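LAUNDRY ROOM DIARY, WERNMONT HOUSE
Kept by the Domestic Services Office
December

Morning, before eight

The laundry room was opened at the usual hour. The floor had been swept the previous evening and the drains had been checked by the night staff, who left a note to say that the smell reported by the second floor had gone. The note was initialled but not timed. Staff are asked once more to put the time.

The meter for the room stood at 601 when I took over the book from Mrs Mowat. She reported one matter outstanding from her own week, namely the order from Haldane, which had arrived short of a box of powder. The supplier has been written to. Until the box comes, residents on the upper corridor are to be served from the store cupboard, and each issue is to be entered on the sheet inside the door.

The radiator by the door was bled and is now heating properly along its whole length.

Mid-morning, filters

The quarterly cleaning of the lint filters was due and was taken in hand after the breakfast linen had been cleared. I record the method again in full, as Miss Dow is new to the duty and has asked that it be written down somewhere she may find it.

The filter is drawn out level and carried to the bin before it is turned over. The loose lint is lifted off by hand, beginning at one corner and rolling it towards the middle. The mesh is then held up to a good light. Any patch through which the light does not pass is to be brushed from the back with the soft brush, never the nail brush, and looked at again. A filter which has been rinsed is to stand on its edge for 30 minutes before it is returned.

The light came cleanly through the cream filter, and I was satisfied with its condition. The ribbed border holds more dust than one would expect and should be wiped with a cloth on every occasion. This had been left out of the earlier instructions and Miss Dow was right to raise it.
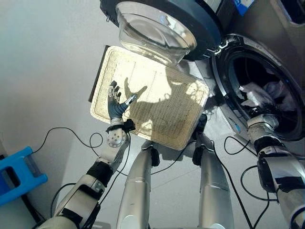

Late morning, the washing

A white piece and a number of darker things were together in one of the drums. I have spoken before in this diary about the sorting of whites, and I do so again without wishing to single out any corridor. The house rule is that white articles go in the left-hand basket on the landing and everything else in the right. Mrs Carnegie has agreed to put up a larger card.

The blue stool is to be kept in the laundry room. It was found in the boot room twice in the autumn, and shorter members of staff have need of it when reaching the upper shelf. It may be wiped down with the ordinary cloth.

Miss Moffat called at eleven to ask whether the table linen for the December supper could be done here or must be sent out to Bostus, as in former years. I replied that the everyday cloths could be done in the house, provided that they were brought down two days beforehand. The large damask cloths should still go out. She will let me have the list.

Afternoon, door seals and drums

The second part of the quarterly work concerns the rubber seals at the machine doors. These are often passed over, the drum itself being the part that people look at. The seal is to be gone round by hand from the top, the fold being opened a little at a time with the fingers and wiped with a cloth wrung out in warm water. Coins, hairgrips and buttons are to be placed in the saucer on the shelf and entered in the lost property book.

After the seal, the inside of the drum is to be wiped in the direction of the turn, and the door left ajar. Miss Dow asked whether the Katalar cleaning tablets in the store might be used for the purpose. I have said that they may, one to a machine, at the end of the month only.
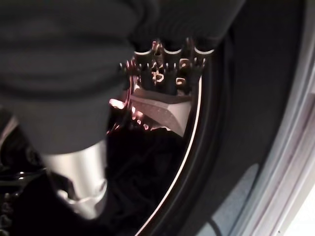 The door seal and the perforated steel of the drum, afternoon work.

Three hairgrips and a shirt button were entered in the lost property book. The button was later claimed by Miss Lamont, who was able to show the shirt.

Close of day

Pillowcases issued: 19. Pillowcases returned: 17. The two remaining are believed to be with the sick room and will be asked for tomorrow — the same pair, I suspect, that were missing in Mrs Mowat's week.

The store cupboard was locked at half past five and the key hung in the office. Mrs Carnegie has the book from tomorrow and has been told of the Haldane order, the card for the landing and Miss Moffat's list.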